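Bedding and Linens > Duvet covers, sheets, bedspreads

Thread: Are the "cooling" bedspreads worth it or is it just thin fabric?

marrowfat_pete
September 25, 2022
Looking at a Sisetti "cooling" bedspread for the spare room, which gets the sun from breakfast onwards. It's £80 for a double. The blurb says it "draws heat away from the sleeper". Draws it where? Has anyone here owned one for longer than a fortnight?

tilly_oddsocks
We've got one and I like it. Feels lovely and cool when you get in. Washes well too, no bobbling so far.

marrowfat_pete
Everything feels cool when you get in. My bathroom floor feels cool when I step on it. What's it like at three in the morning?

tilly_oddsocks
I'm asleep at three in the morning, so I suppose that's my answer :)

Colm Heffernan
I sold bedding for a good while and I'd keep the £80. Thin cotton, plain weave, wash it a few times to get the dressing out of it. Most of what's sold as cooling is polyester with a slippery finish. It's cold to the hand in the shop and you're sticking to it by midnight. I'm not saying Sisetti is that, I haven't handled theirs. Read the label sewn into it and ignore the cardboard one.

hobnail
Disagree with Colm a bit. I had a Zundetti one that was part bamboo and it was noticeably better than my old cotton. Cost me £40 in the February sale.

Colm Heffernan
Better than which cotton, though? If the old one was a heavy brushed thing then a tea towel would have been an improvement.

hobnail
It was an ordinary one from the supermarket. Not brushed. You can't just assume everyone's comparing it to a carpet.

Colm Heffernan
Fair enough. I'd still like to see the two side by side on the same night.

jam_roly
I looked at the Juvari version and the listing said 92 per cent polyester if you scrolled far enough. Photos all had linen-looking creases in them and a sprig of eucalyptus. Left it in the basket and went to bed cross.

marrowfat_pete
That's the sort of thing that puts me off. The Sisetti page doesn't give the fabric at all, only "advanced fibre blend". I've emailed them.

nettie_b
My view for what it's worth: the spread hardly matters, it's air you want. Our small room is as bad as yours by the sound of it, big window at the side and the bed right by it. I've spent nothing on special bedding in there.

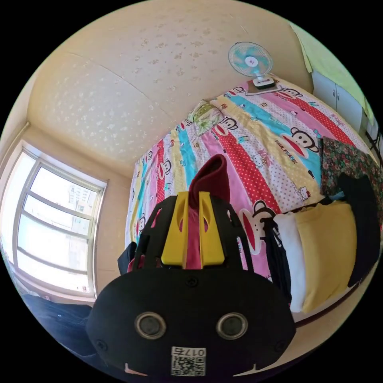
A stripy Paul Frank spread with the monkeys on, a flowery pillow and a little fan, and that's the lot. I was all set to order the Amoah summer set and then thought, I'm paying for a beige sheet with a snowflake on the packet. Get a fan first and see how you get on for a couple of weeks.

tilly_oddsocks
Oh I love the monkeys! And the kittens with bows! Much more cheerful than mine.

hobnail
A fan only pushes the same warm air about. If the room's hot, it's hot.

nettie_b
Moving air is still better than still air. Stand in front of one and tell me otherwise.

jam_roly
Can't sleep with a fan going, the hum gets into my dreams. Curtains shut all day is what did it for us. Lined ones.

hobnail
Curtains I'll agree with. Shut before the sun's on the glass, or you're only trapping it.

Colm Heffernan
Pete, did they come back to you about the fabric?

marrowfat_pete
They did. "Our blend is proprietary." So no. I've ordered 2 plain cotton flat sheets and I'll borrow my sister's fan. If it's no good I'll be back to complain at nettie.

nettie_b
Put it up at mattress height or you'll only cool the skirting board.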